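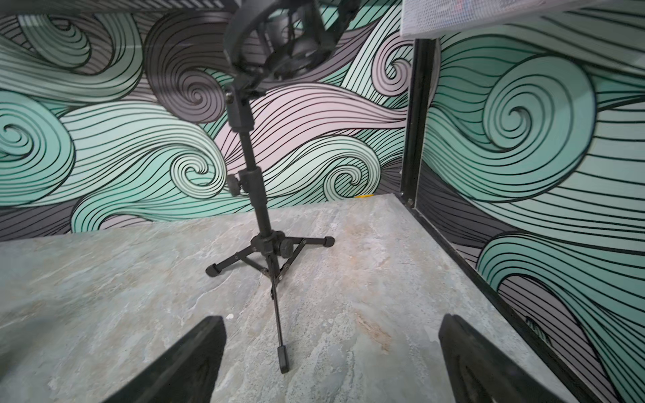
A little stand and a lot of swirls

I have been wanting to write about the mic stand for ages, so forgive me if I go on a bit! It's the small tripod sort, all black, with a round shock mount at the top and legs that fold out like a spider's. I paid 30 pounds for it at Paststead one drizzly afternoon in September and I'd have happily paid 40. The knobs are chunky enough to turn with cold fingers -- a big plus in my house -- and it packs down small enough to go in my rucksack.

The other thing I'm in love with is the wall pattern. Great curling waves in mint, pale seafoam and a dusty pinky grey, with black lines running through every curl. I looked through 122 patterns in the Nunirus sample book and kept going back to that one. It does make everything in front of it look cheerful, even a snack packet in a plastic bin.

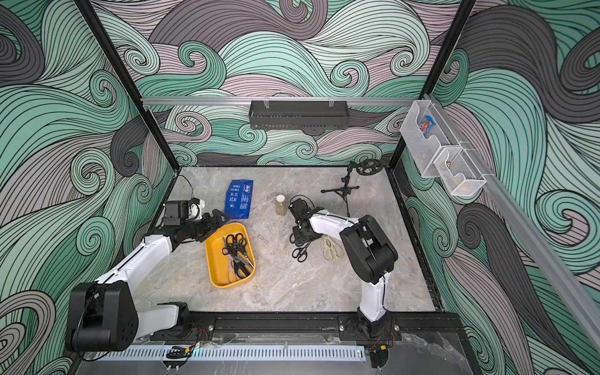 Rails are the way to go, I'm convinced. You can hook a basket on, decide you hate it there, and shift it along without making a single new hole. I've still not settled on what the long black one is for. Pens? Cables? Tea bags? Suggestions very welcome.

Next job is finding a proper home for the odds and ends, cumin included (it belongs with the Fallahi spice tins, and I will get to it).
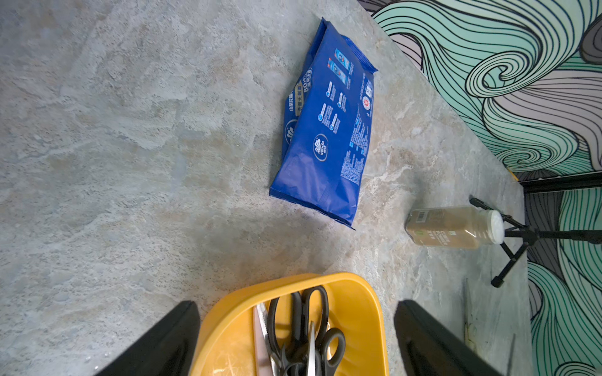 Vinda pack, cumin powder and the legs of a tripod stand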